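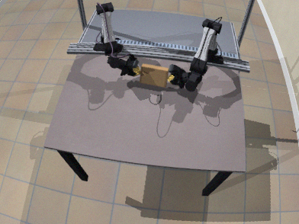
Chapitre 7
Montrer plutôt que programmer ?

7.1 Une promesse à examiner

On présente souvent l'apprentissage par démonstration comme une évidence. Un opérateur sait saisir un carton ; il le saisit devant le robot, ou à travers lui, et le robot saura le saisir à son tour. Les brochures s'arrêtent là. Ce chapitre commence à l'endroit où elles s'arrêtent.

Deux manières de montrer nous occuperont. Dans le guidage manuel, l'opérateur empoigne le bras et le conduit ; le contrôleur enregistre les angles articulaires. Dans la téléopération, il reste à distance et commande le bras par un dispositif maître, une manette ou un casque. La première donne des gestes lents, souvent hésitants, et se prête mal au travail à deux bras : l'opérateur n'a que deux mains, et chacune est déjà prise. La seconde lève cette difficulté et en crée une autre, car l'opérateur ne sent plus ce qu'il touche.

Prenons le corpus Sesonetti, qui servira de fil conducteur. Il réunit 900 démonstrations téléopérées en simulation, dont 712 ont été conservées après tri. Que contenaient les autres ? La documentation parle d'essais « non exploitables », sans autre précision. Un élève méfiant demandera si l'on a écarté des erreurs de saisie ou des hésitations instructives – la réponse change ce que le modèle peut apprendre à rattraper.

7.2 Ce que voit la pince

Une démonstration n'est pas un geste pur. C'est une suite d'observations associées à des commandes, et les observations dépendent du point de vue choisi. 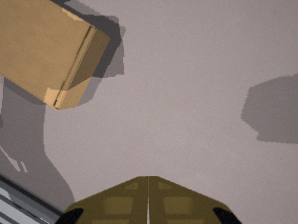
Figure 7.2 – Vue rapprochée en simulation : les doigts de la pince en bas, le carton en haut à gauche, des ombres portées sur le plateau.

Rien ne garantit que le modèle s'appuie sur le carton. Il peut tout aussi bien exploiter le contour d'une ombre, si celle-ci varie régulièrement avec la position du bras. Le taux de réussite en simulation n'en dira rien tant que l'éclairage restera le même.

Avant de poursuivre, on relira au chapitre 2 la définition du décalage de distribution. L'exercice 19 demande de reprendre le protocole Stiva en déplaçant la source lumineuse, puis de comparer les échecs un par un.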